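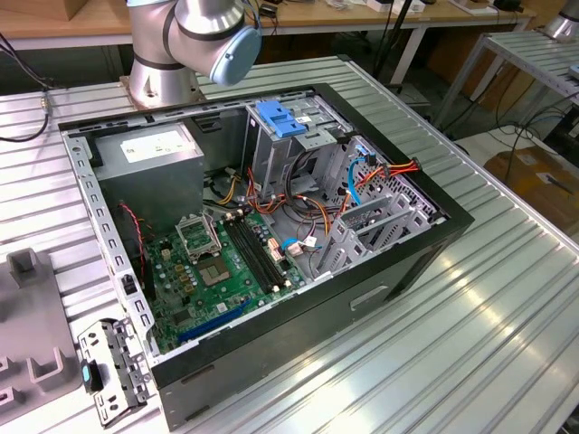

Lilleck open day review: watching a robot take a PC apart

I finally made it to the open day at Lilleck on 27th June, and since a few of you asked whether it's worth the drive – yes, mostly! Parking was easy, the coffee was not great, and I stayed way longer than I'd planned.

What I went for was the Demchenko cell, their demo of a robot arm working on old desktop computers. The tower lies on its side on a ribbed aluminum table with the side panel off, so you get a good look at the power supply, the green board, the RAM slots and all those orange and yellow cables running across the middle. If you've ever opened up your own PC you'll feel right at home (and maybe a little guilty about how you did it).

Chelsea Bramwell ran our session and she was great with questions. She told us they've put 396 towers through the cell so far, and that loose cables give the arm more trouble than anything bolted down. I believe it, I've lost whole evenings to one of those connectors.

The good: you can stand close, the arm is quieter than my dishwasher, and they don't rush you. I liked that it was a real working setup too, with cables and little white gadgets all over the wooden table behind it.

The not so good: it's slow. One pass took 26 minutes, and there were no chairs. My kid gave up and went off to the Mirkeo stand, where they had stickers. The talk before it also leaned pretty hard on selling the Fustine software, and I could have used half as many slides.

Four stars from me. Wear comfortable shoes and get in the early group if you can, the later one was packed. They're doing another one in November and I've already put my name down.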